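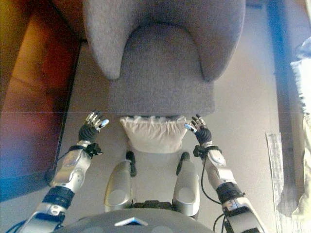

How often should you clean a fabric armchair and its cushions?

Give it a quick vacuum once a week and a proper clean every three months or so, with spills dealt with the moment they happen.

I love this job. It's one of those bits of housework where an hour of pottering makes the whole sitting room look better, and you get to sit down in the result afterwards! The method below suits a felt-like grey armchair with a boxy seat, and a plain cream cushion to go with it, but you can use it on most fabric chairs as long as you check the care label first.

## What you'll need

- A vacuum cleaner with the small upholstery nozzle and the long thin crevice tool
- A soft clothes brush
- Two white cotton cloths (old pillowcases are perfect)
- A bowl of lukewarm water
- A mild liquid soap, the kind you'd use for woollens
- A fabric shaver, if your chair has gone bobbly
- A clean sheet for the floor

## Read the label

Look under the seat pad or on the underside of the chair. A **W** means you can use water-based cleaners, **S** means solvent only, **WS** means either, and **X** means vacuum and nothing else. If yours says S or X, do the dry steps and skip the soapy one completely.

While you're down there, look for a rub count. Mine came on a swatch card from a little shop called Benedetti, and my reading chair (the model is the Skesard, in pale grey) is rated at 3,000 rubs on the card for its felt finish, which is very low. It wants a light hand. My sister-in-law Inès Poulain scrubbed hers with a nail brush and now has a fuzzy patch on one arm that catches the light every evening.

## Clear the chair

Take off the throw, the loose cushions, the remote control and whatever the children have posted down the sides. Spread the sheet in front of the chair and put the cushions on it. A cream cover shows every mark from a bare floor, and I've learned this more than once.

If the seat pad lifts out, lift it out. If it's fixed, slide your hand down each side and feel for coins before you start the vacuum.

## Vacuum from the top down

1. Start at the top of the backrest and work downwards in slow, overlapping strokes.
2. Do the inside of each arm, following the curve. Rounded arms hold dust where they meet the back, so go in with the crevice tool there.
3. Do the tops of the arms, where your hands rest.
4. Go over the seat, then the front edge. People forget the front edge and it gets all the crumbs!
5. Finish with the gap between the seat and the arms.

Then brush the whole chair lightly in one direction. Felt-like fabrics look wonderfully fresh after this, and quite often I stop here.

## Spot clean

Stir one teaspoon of soap into 600 ml of lukewarm water. Dip a cloth, wring it out until it's barely damp, and try it somewhere hidden. Let that patch dry fully. If the colour hasn't changed, carry on.

Dab the mark from the outside in. Don't rub. Swap to the second cloth, dampened with plain water, and dab the soap away, then press with a dry bit of cloth. Leave the windows open and keep everybody off the chair until it feels dry right through.

## Shave the bobbles

Only on a dry chair, and only if you need to. Hold the fabric shaver flat and let it glide in small circles. My Drumo is a cheap one and does the job beautifully, though the little tub fills up fast.

## The cushion

Unzip the cover and wash it inside out at 30 degrees on a gentle cycle. If there's no zip, spot clean it the same way as the chair. Puckering along a seam usually eases if you pull the cover straight while it's damp and dry it flat. A cool iron through a cloth helps too.

Before the cover goes back on, hold the pad by two corners and give it a really good shake, then turn it and do the other two. Feather pads enjoy a bit of a punch on each side. Foam ones don't need it.

## Putting it all back

Turn the seat pad over if both sides are finished, pop the cushion in place and move the chair a little if it stands in strong sun. Zarmeena Janjua, who got me into all this, swaps her two armchairs over every March so they fade evenly. I keep meaning to copy her, and this year I've put it on the calendar.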